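Home | Community | Fabric Care | Tickets | Log in

Ticket 275: Printed lettering on dark tee, does the "print-safe" folding method do anything?
Status: open
Product: Gronditz folding guide, Drastergate edition

Problem as reported
The guide claims slogan shirts crack because people fold across the words. Fold around them, it says, and the print lasts. I have my doubts. The Kawaguchi forum repeats the same claim with no before and after pictures, and 57 people have thanked them for it. I'm logging my own try on the bed, with the dark gray tee that says "Just because I carry it so well doesn't mean it's not heavy."

Step 1. Lay the shirt out flat
Guide says to spread it face up and lift by a top corner. The lettering on mine runs over two lines, so any fold down the middle of the chest goes right through both. The guide's drawing has one short word on it. Convenient.

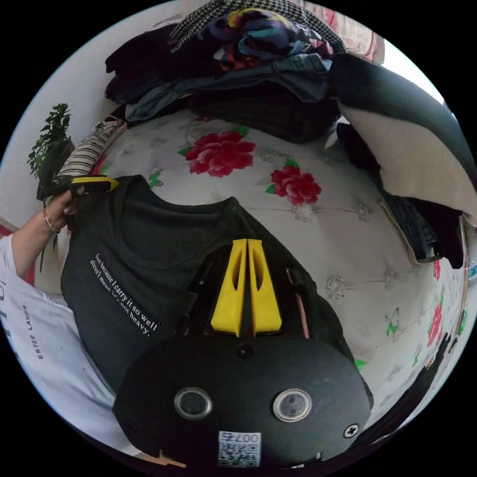 Step 2. Fold the sides in
Guide wants the sides folded "to the edge of the print." With a line this long there isn't much side left. Support at Durkcombe told me to use a wider fold. A wider fold doesn't fit my drawer, which I had already said in my first message.

Step 3. Stack by weight
Heavy items at the bottom, knits and jeans kept apart, print shirts last. I don't see what stacking order has to do with cracking, and the guide never explains it.
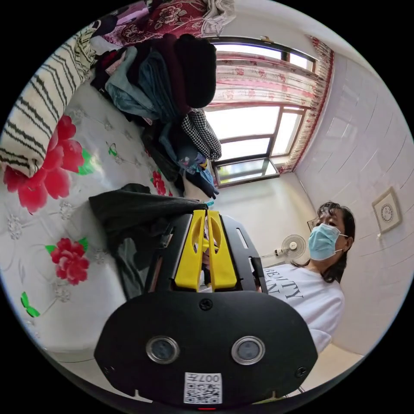 Clothes on the bed, black knit over light blue jeans.

Result
Nothing proven either way. I'll check the lettering again in August. Please don't close this ticket as "user error" like the last one.

132 views | 2 comments | Share
We use cookies to improve this site. Accept | Settings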